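Household chores still a stretch for machines, Radis trial finds

Brumness, July – Machines can now do a fair share of the small handling jobs found in homes and shops, but they are still too slow and too easily thrown off to be left alone with them, according to results released today by Radis.

The company spent 14 weeks testing its Fahy control software on chores that most people do without thinking. The list covered clearing a bench, putting cutlery away, hanging garments, restocking a low shelf and moving light items from one spot to another. Each chore was set up in ordinary conditions, with no special markers or trays to help the machine find its way.

"People keep asking us when they can stop doing the dishes," said Helju Org, who leads the Fahy program. "My answer is that I still do mine. We can get a cup off a table and into a rack most of the time. If the cup has a spoon in it, we start to have trouble."

Rigid items with a simple shape gave the best results. Rods, rails, handles and tube-shaped parts can be held firmly between two flat fingers, and the software coped well with changes in height and angle.
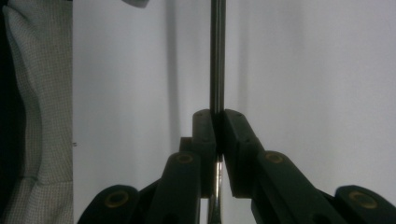

Soft goods were harder. Fabric folds, slips and hides whatever is behind it, and a shirt seldom hangs the same way twice. Fahy took 60 seconds on average to hang one garment, a job a shop assistant does in a few seconds. It also needed a person to step in on 3 of the 14 test days set aside for clothing, mostly to free a sleeve.

Darkeck, a homewares retailer with 2 stores in the region, took part in the shop-floor half of the trial. Its staff chose the chores and judged the results by the same standard they use for new employees. They rated shelf restocking as close to useful and said garment work was not ready.

Tabletop clearing fell in between. Single cups and bowls were handled well at any spot within reach. Items standing inside other items were often knocked or left behind, and the software was slow to decide which one to pick up first. Radis says this will be the main focus of its work over the coming months, along with grip force on light plastic and ceramic ware.

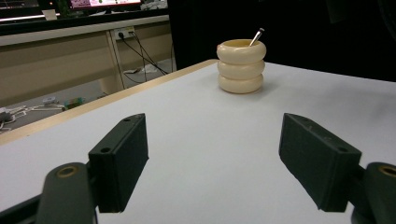 What happens next

Radis will run a second trial at Darkeck with a shorter list of chores and longer shifts. The company has no plans to sell a household product at this stage and is not taking orders.

"A machine that does one dull job well, all afternoon, would be worth having in a stockroom," Org said. "I think that comes first. The kitchen is a good way behind it."

A summary of the trial, including the results for each chore, is available on request from the Radis office in Brumness.

About Radis

Radis develops control software for handling machines used in retail and light industry. Fahy is its first program aimed at everyday chores.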